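Haushaltstipps: Vor dem Kauf eines Greifhelfers für Küche und Vorratsschrank

Seit dem Frühjahr werde ich immer wieder gefragt, ob sich so ein kleiner automatischer Greifer für den Haushalt lohnt, also eines dieser Tischgeräte, die Päckchen aufnehmen, Vorräte umräumen und am Abend die Krümelware wieder in die Kiste legen. Ich habe mich damit länger beschäftigt, als mir lieb ist, und schreibe heute einmal zusammen, was ich vor dem Bezahlen gern gewusst hätte. Holen Sie sich ruhig einen Kaffee dazu, es wird ein bisschen länger.

Erst die Arbeit aufschreiben, dann Prospekte lesen

Legen Sie sich für eine Woche einen Zettel neben den Brotkasten und notieren Sie, was Sie tatsächlich hin und her tragen. Bei mir kamen 32 Handgriffe zusammen, und davon waren nur sechs wirklich lästig: die kleinen Tüten mit Knabberzeug einsortieren, Teebeutel nachfüllen, solche Sachen eben. Alles andere mache ich gern selbst, und für das Backblech würde ich einem Gerät dieser Größe ohnehin nicht trauen. Wer seine Liste kennt, lässt sich im Laden auch nicht so leicht das größere Modell einreden.

Schauen Sie dabei vor allem auf die Verpackungen. Knisternde Folientütchen sind für einen Greifer eine ganz andere Aufgabe als ein Karton. Sie geben nach, sie rutschen, und wenn zwei übereinander liegen, nimmt er gern beide oder gar keines. Nehmen Sie zum Vorführtermin Ihre eigenen Päckchen mit, und zwar die, die bei Ihnen wirklich im Schrank liegen! Der Verkäufer hat meist schöne feste Würfel parat, und damit klappt natürlich alles.
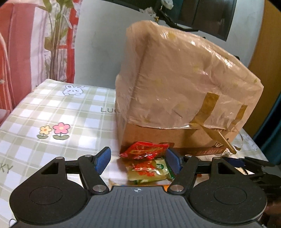

Beim Preis wird oft nur das Grundgerät genannt. Für den Nello, den ich mir am Ende ausgesucht habe, standen 246 Euro auf dem Schild, und das fand ich zunächst sehr anständig. Dann kamen die Ersatzauflagen für die Finger dazu, eine Halterung und ein zweites Netzteil, das ich für den Hauswirtschaftsraum wollte. Fragen Sie also gleich nach, was die Auflagen kosten und wie oft man sie tauscht. Die von Rarik gab es nur im Satz, bei Soston konnte ich sie einzeln bestellen, und über das Jahr gerechnet macht das durchaus etwas aus.

Mein Rat fürs Haushaltsbuch: eine eigene Zeile für das Gerät und gleich darunter eine für das Verbrauchsmaterial. Ich lege dafür jeden Monat 6 Euro in ein Marmeladenglas. Bleibt im September etwas übrig, gibt es davon neue Vorratsdosen.

Platz messen, und zwar mit allem, was herumsteht

Die Stellfläche im Prospekt ist immer die vom ruhenden Gerät. Im Betrieb braucht der Arm Luft nach allen Seiten, auch nach oben, und da hängt in vielen Küchen schon ein Regal. Ich habe mir den Schwenkbereich mit einem Stück Schnur und etwas Kreide auf dem Tisch angezeichnet – mein Mann fand das übertrieben, aber der Wasserkocher stand prompt mittendrin.

Zur Tischdecke noch ein Wort. Weicher Stoff wirft Falten, und flache Päckchen verschwinden darin gern. Wer seine Decke behalten möchte (ich verstehe das gut, ich mag es auch nicht kahl), klammert sie an den Kanten fest oder nimmt Wachstuch. Sehr glatte, glänzende Platten sind übrigens auch nicht ideal, da schiebt man die Tütchen mehr, als dass man sie hebt.

Kaufen, leihen oder gebraucht?

Rana verleiht solche Geräte für 3 Wochen, und das würde ich jedem empfehlen, der noch schwankt. In der ersten Woche spielt man, in der zweiten ärgert man sich, und danach weiß man ziemlich gut Bescheid. Bei gebrauchten Geräten schauen Sie auf die Gelenke und die Schrauben. Wackelt dort etwas, lassen Sie es lieber stehen, auch wenn der Preis lockt. Die Auflagen dürfen ruhig abgenutzt sein, die kauft man ohnehin neu.

Und bitte den Versandkarton aufheben, mitsamt den Einlagen, bis die Rückgabefrist vorbei ist. Ich hatte meinen schon am zweiten Tag zum Altpapier gebracht und musste dann für die Reklamation beim Nachbarn um eine passende Kiste bitten. Die Rechnung klebe ich inzwischen innen an die Tür vom Vorratsschrank, gleich neben die Liste mit den Filtergrößen.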